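2026년 9월, 정리

트로머브리지의 강가에 작은 제본 공방이 있습니다. 이름은 핀들로(Findlow)입니다. 나는 한국어를 배운 지 오래되었지만 한국어로 인터뷰를 쓰는 일은 아직 조심스럽습니다. 대화는 두 언어를 섞어서 했고, 따옴표 안의 말은 내가 옮긴 다음 공방 주인에게 다시 읽어 주고 확인을 받았습니다. 주인은 자기 이름을 쓰지 말아 달라고 했습니다. "간판에 있는 이름이면 충분합니다"라고 했습니다. 그래서 이 글에서는 그냥 주인이라고 부르겠습니다.

## 헌책이 들어오는 문

핀들로는 새 책을 만들지 않습니다. 고치기만 합니다. 책등이 떨어진 사전, 물을 먹은 요리책, 실이 끊어진 찬송가집이 들어옵니다. 내가 처음 갔을 때 주인은 두꺼운 지도책의 면지를 떼고 있었습니다. 인사를 하면서도 손을 멈추지 않았고, 나에게 의자에 있는 종이를 치우고 앉으라고 했습니다.

"사람들은 비싼 책을 가져올 거라고 생각합니다. 그런 책은 일 년에 몇 권 없어요. 대부분은 헌책방에서 다시 사면 수리비보다 쌉니다. 그래도 고쳐 달라고 합니다. 안에 글씨가 있으니까요."

어떤 글씨냐고 물었습니다. 주인은 잠시 생각하고 대답했습니다. "요리책에는 거의 다 있습니다. 설탕을 줄이라든지, 이건 다시 하지 말라든지요. 나는 '손님이 싫어함'이라고 세 번 쓰여 있는 생선 요리를 본 적이 있습니다. 같은 요리에 세 번이요. 왜 계속 만들었는지 지금도 궁금합니다."

주인은 이 일을 란두미네에서 배웠습니다. 란두미네는 여기에서 기차로 여섯 시간이 걸리는 도시이고, 예전에는 인쇄소가 많았다고 합니다. 야네프스키(Janevski)라는 제본소에 들어가서 11년을 일했습니다. 처음 한 해에는 칼을 만지지 못했습니다. 풀을 끓이고 바닥을 쓸고 종이의 결을 찾는 일만 했습니다.

"종이의 결을 모르면 나머지는 다 틀립니다. 표지가 휘고, 책이 입을 벌립니다. 스승은 나에게 종이를 한 장 주고 눈을 감으라고 했습니다. 양쪽으로 조금씩 구부려 보고, 덜 버티는 쪽을 말해야 했어요. 나는 처음에 많이 틀렸습니다. 스승은 화를 내지 않고 그냥 다른 종이를 주었습니다. 그게 더 무서웠습니다."

## 풀에 대해서

나는 풀 이야기가 이렇게 길어질 줄 몰랐습니다. 핀들로에서는 밀가루 전분으로 쑨 풀을 주로 씁니다. 작은 냄비에 끓이고, 체에 두 번 거르고, 식은 다음에 찬물을 조금 넣어 붓으로 풉니다. 여름에는 이틀이면 상하기 때문에 적게 만듭니다.

주인은 합성 접착제를 미워하지 않는다고 여러 번 말했습니다. 내가 그렇게 쓸까 봐 걱정하는 것 같았습니다. "나도 씁니다. 천 표지에는 섞어서 쓰고, 급한 학교 교과서에도 씁니다. 하지만 나중에 다른 사람이 이 책을 또 고쳐야 하지 않습니까. 전분 풀은 물을 바르고 기다리면 떨어집니다. 어떤 풀은 종이를 찢어야 떨어집니다. 나는 내 뒤에 올 사람한테 욕을 먹고 싶지 않습니다."

가장 싫어하는 것은 투명 테이프라고 합니다. 시간이 지나면 비닐은 떨어지고 누런 풀만 종이 속에 남습니다. 주인은 서랍에서 시집 한 권을 꺼내 보여 주었습니다. 쪽마다 갈색 줄이 있었고, 줄 밑의 글자는 기름종이에 쓴 것처럼 비쳤습니다. 집에서 책이 찢어지면 어떻게 하는 것이 좋으냐고 물었습니다.

"아무것도 하지 마세요. 찢어진 조각을 봉투에 넣고 책 사이에 끼워 두세요. 조각만 있으면 맞출 수 있습니다. 고무줄로 묶지도 마세요. 고무줄은 녹아서 붙습니다. 끈이 좋습니다. 넓은 면 끈이요."

## 700권의 일

지난 11월에는 큰 일이 들어왔습니다. 란두미네의 한 학교가 문을 닫으면서 도서실의 책을 트로머브리지로 보냈습니다. 모두 700권이었습니다. 공방에는 놓을 곳이 없어서 옆집의 차고를 빌렸고, 주인은 겨울 동안 장갑을 끼고 그곳에서 책을 보았습니다.

모든 책을 고칠 수는 없었습니다. 주인은 먼저 나누는 일을 했습니다. 손을 안 대도 되는 책, 실만 다시 꿰면 되는 책, 책등을 새로 만들어야 하는 책입니다. 곰팡이가 있는 책은 따로 밖에 두었습니다. 나는 이 단계가 단순하다고 생각했는데, 주인의 의견은 달랐습니다.

"고치는 것은 손이 합니다. 나누는 것은 머리가 아픕니다. 오전에는 '이건 살리자' 하던 책을 저녁에는 버리고 싶어집니다. 배가 고프면 더 그렇습니다. 그래서 나는 점심을 먹은 뒤에만 나누었습니다."

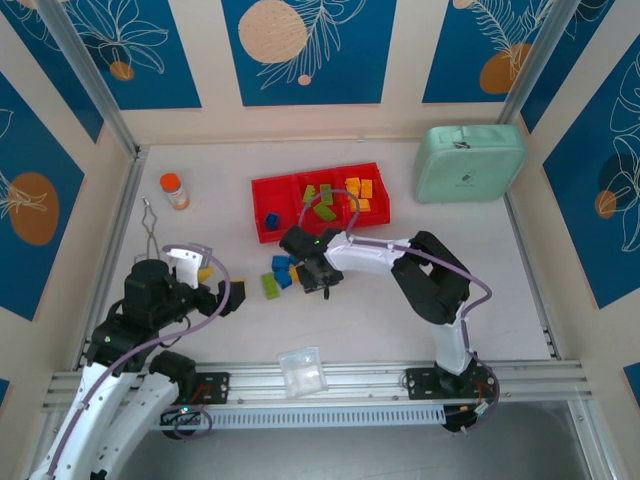
나누는 방법은 책마다 끼우는 색종이로 표시했다고 합니다. 처음에는 종이에 글을 썼지만 글은 가까이 가서 읽어야 했고, 차고는 어두웠습니다. 색은 멀리서도 보입니다. 세 칸으로 된 빨간 플라스틱 정리함에 파란 블록 하나, 연두색 블록 둘, 그리고 노란 주황색 블록 여러 개가 칸마다 따로 들어 있으면 글씨가 없어도 무엇이 어디에 속하는지 바로 알 수 있는데, 주인이 말한 것도 같은 이치입니다. 다만 책은 블록보다 말을 안 듣는다고 했습니다. 표지는 멀쩡하고 속은 다 풀어진 책이 있고, 반대도 있습니다. 그런 책에는 색종이를 두 장 끼웠고, 봄이 되었을 때 두 장짜리가 제일 많았습니다.

일이 끝난 책은 지금 트로머브리지의 여러 교실에 가 있습니다. 주인은 한 번 가 보았습니다. 아이들이 책을 어떻게 다루는지 보고 조금 괴로웠다고 했습니다. 펼친 채로 엎어 놓고, 책등을 손가락으로 당겨서 꺼냅니다. 나도 책을 그렇게 꺼낸다고 고백했습니다. 주인은 일어나서 책장 앞으로 갔습니다.

"양쪽의 책을 조금 안으로 미세요. 그러면 가운데 책의 몸통이 나옵니다. 그걸 잡으세요. 위를 당기면 안 됩니다. 내가 고치는 책등의 절반은 위쪽이 찢어진 것입니다."

나에게 해 보라고 했습니다. 나는 해 보았고, 한 번은 옆의 책을 너무 깊이 밀어 넣어서 다시 꺼내는 데 고생했습니다.

## 가르치는 일

배우고 싶다는 사람이 가끔 찾아옵니다. 주인은 거절하지 않지만 첫날에 실을 꿰게 합니다. 가느다란 아마실에 밀랍을 먹이고, 못 쓰는 공책을 풀어서 다시 꿰매는 일입니다. 저녁까지 남아 있는 사람이 많지 않다고 합니다.

"재미가 없어서 가는 것은 괜찮습니다. 나도 재미없는 날이 많습니다. 미안하다고 하면서 가는 사람이 있는데, 미안할 일이 아니에요. 자기가 꿰맨 공책은 가져가라고 합니다. 그 공책은 아마 오래 갈 겁니다."

나도 공책을 하나 꿰맸습니다. 세 번째 묶음에서 실이 엉켰고, 주인이 바늘 끝으로 풀어 주었습니다. 이 인터뷰의 메모는 대부분 그 공책에 적었습니다. 뒤쪽 종이는 결이 반대라서 잘 펴지지 않습니다.

핀들로는 오전에 열고 비가 많이 오는 날에는 닫습니다. 습기가 있으면 풀이 마르지 않기 때문입니다. 책을 맡기려면 먼저 들고 가서 보여 주어야 하고, 전화로는 값을 말해 주지 않습니다.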